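Usthorpe Makers Board > Robotics > Arms and Manipulation

Stirring task: leader arms or moving the arm by hand?

Posted by gantry_616
Member, 1,816 posts

We're putting together a set of demonstrations for a two-arm stirring task and I want opinions before we record the bulk of it. The right arm takes a spatula out of a cup, puts it in a bowl and stirs. So far everything has been done by remote control with a pair of leader arms, one operator, both hands.

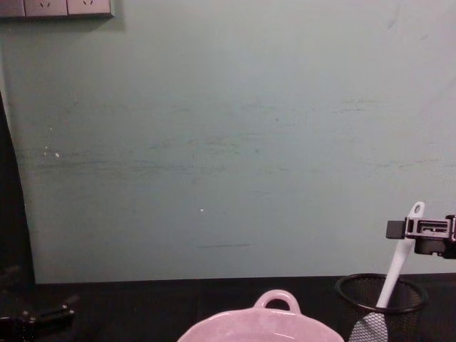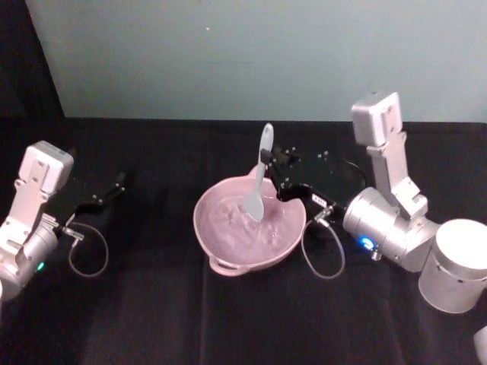
My question is about the grasp. When I drive the arm remotely I tend to come in slow, stop next to the handle, nudge, stop again, then close. The policy we trained on the first batch learned the stops. It will wait beside the handle for 3 seconds before it does anything. The spatula leans in the mesh cup with the handle up and to the right, so the fingers have to come in beside the upper part of it, and depth is hard to judge from where I sit. Would I get cleaner motion by putting the arm in free mode and pushing it through the grasp by hand?

Posted by Ishida_fan
Member

Yes for the grasp, in my experience. You feel contact right away and you don't hesitate. We did a jar-opening task at Ultance that way in May and the approach was a lot smoother. The stirring part too. It's hard to make a decent circle when you can't feel the bowl.

Posted by torque_ripple
Member

I disagree. If you push the arm by hand, you are in the camera views. Your hands, your sleeves, half your back. If the policy runs on images, it trains on pictures with a person in them and then runs on pictures without one. You'd have to replay every demo with nobody touching the arm and record the cameras on the replay. With liquid in the bowl the replay won't match what you did the first time.

Posted by Ishida_fan
Member

We did replay. It worked fine for jars.

Posted by torque_ripple
Member

A jar goes back where it was. If the spatula sits a little different in the cup on the replay, the gripper closes on air. You'd be throwing demos out.

Posted by lowerbench
Member

How are you handling the left arm? In the second picture it's open and not holding anything while the right one has the spatula in the bowl. If you go to hand guiding you have to park it or get another person to move it. And if the left arm is supposed to do something later, like hold the bowl by its handle, that matters.

Posted by gantry_616
Member, 1,816 posts

Left arm only hovers for now. Steadying the bowl is the next step, which is one reason I'd like to stay with the leader arms if I can. Two people pushing two arms over one bowl sounds bad.

Posted by torque_ripple
Member

Then stay with them and fix the pauses. Cut the idle frames before training. Drop any stretch where the joints barely move and the gripper command doesn't change. Leave a few frames before the close so it still settles.

Posted by lowerbench
Member

Careful with that on the stirring part. A slow stir can look idle to a filter if the threshold is too high. I'd only run it on the section before the spatula leaves the cup.

Also practice. I threw out my first 5 demos on every new task for a whole year and the data was better for it. Put a monitor with the wrist view at eye level if you have wrist cameras.

Posted by Wiltico
Moderator

Moved this from General. One thing to check is the scaling on your leader arms. If it's set so a small hand movement makes a large arm movement, people creep near the object and you get those stops. One to one fixed most of it for me.

Posted by Ishida_fan
Member

I still think hand guiding gives better motion for one arm. For two arms and liquid I'll give you the point about replay.

Posted by gantry_616
Member, 1,816 posts

Scaling was not one to one. I inherited the config and never looked. I'll change that, record a small batch, and trim only the approach like lowerbench says. If it still waits at the cup I'll try hand guiding on the grasp alone and post both results in this thread.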